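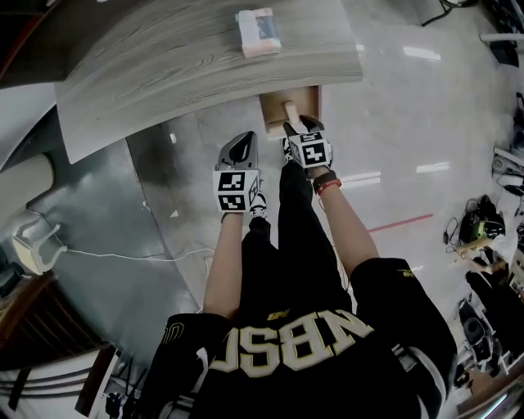 Lettering on a polyester sports jersey, how to remove creases without lifting it

I look after the washing for a small indoor league and have a set of 36 jerseys with heat-applied lettering on the back. They came out of storage in December with hard fold lines, some of them running straight through the letters. Ours are black, much like the one in the photo, with big cream block letters edged in gold across the back and a smaller gold marking up near the collar, so there are two layers of material to worry about wherever the edging is. The care label says 30 degrees, do not tumble dry, and shows the iron symbol with one dot. It says nothing about the print.

I tried a cool iron through a tea towel on one shirt. The plain fabric came up reasonably well. The lettering did not change, and one corner of a letter now has a slight ripple that I can feel with a fingernail. I have stopped there.

What I would like to know:

Is steam safe on this sort of lettering, and from which side?
Can the lifted corner be pressed back down, or does it need glue?
Does washing again before pressing make any difference?

Water here is hard, if that matters. I have a domestic steam iron, an ironing board and a hand steamer. No heat press.

Posted by Lomgate, 8 Feb 2020

Trevaskis
2321 posts

It depends on which material you have. There are two common types and they behave differently.

Thin smooth film, usually polyurethane. It stretches a little with the fabric and feels like soft plastic. The adhesive is activated by heat, so the same heat that fixes it will also soften it. A fold line in this material will normally relax with moderate warmth and light pressure.

Flock or twill. Flock has a short velvety pile. Twill is a woven fabric with a visible diagonal and is often stitched round the edge as well as glued. Twill can be pressed harder. Flock should never be pressed directly on the face, as the pile flattens and stays flat.

Assuming film, this is what I do.

1. Turn the shirt inside out and lay the lettering face down on a clean sheet of baking parchment. Do not use waxed paper.
2. Put a thin cotton cloth over the back of the fabric.
3. Set the iron to one dot, steam off. Let it settle for a few minutes after the light goes out, because most irons overshoot on the first heating.
4. Press straight down for five seconds, lift, move along. Do not slide the iron. Sliding drags the film while the glue is soft and causes the ripple you describe.
5. Leave the shirt flat until it is fully cold before you turn it or peel off the parchment.

Repeat up to three times. If the crease is still visible after that, more heat will mark the polyester before it shifts the crease. Polyester goes shiny when overheated and the shine is permanent. It shows badly on black.

For the lifted corner, do the same thing over that area only, but for ten seconds and with more body weight. If the adhesive has dust in it, it will not hold. Wipe under the edge with a dry cotton bud first. I would not use household glue. It dries stiff and the edge cracks away at the next wash.

Steam: from the inside only, with the steamer a hand's width off the fabric. Steam on the face can get under the edges of the letters. With two layers the upper one tends to go first.

Washing first does help. Wash inside out at 30, short spin, and hang by the hem with the fold lines vertical. A fair amount of the creasing drops out on its own and you may only need to press the worst ones.

Erel
14 posts

just hang them in the bathroom when you have a shower. works for my shirts

Brurkstead
1809 posts

Agree with most of what Trevaskis says, with 2 corrections.

Five seconds at one dot is often too short through both cloth and polyester. The cloth takes up much of the heat. I would keep the temperature where it is and go to eight or ten seconds. Test on the shirt that is already damaged.

The ironing board is the wrong surface. It is padded, and most covers are on a metal mesh, so the pressure is uneven and the pattern of the mesh can print through into soft film. Use a firm table with a folded cotton sheet on top, no more than two or three layers. Check that the table can take the heat. Laminated tops may blister and varnish may go cloudy.

On hard water: it has no effect on the lettering that I have seen, but it does leave scale in a steam iron, and the flakes come out as white specks on dark fabric. Use the iron dry as already advised. If you use the hand steamer, fill it with deionised water and let it run into a sink for half a minute first.

Leave out fabric softener when you wash them. It leaves a residue on the fabric and any letter that has to be stuck down again later will not take properly.

For storage, the fold lines will come back if the shirts are stacked as before. Either hang them, or fold the sides in, lay a sheet of acid-free tissue over the lettering and roll loosely from the bottom hem upwards with the print on the outside of the roll. Film on the inside of a roll is under compression and that is where it wrinkles. Do not let two printed areas touch face to face in a warm cupboard. They can bond to each other, and you will lose both when you pull them apart.

Lomgate

Thank you. It is film, smooth with no pile. Washed six without softener and hung them by the hem. Four need no pressing. The corner has gone down after two goes at ten seconds on the table with a sheet under it. I will do the rest the same way and get some tissue.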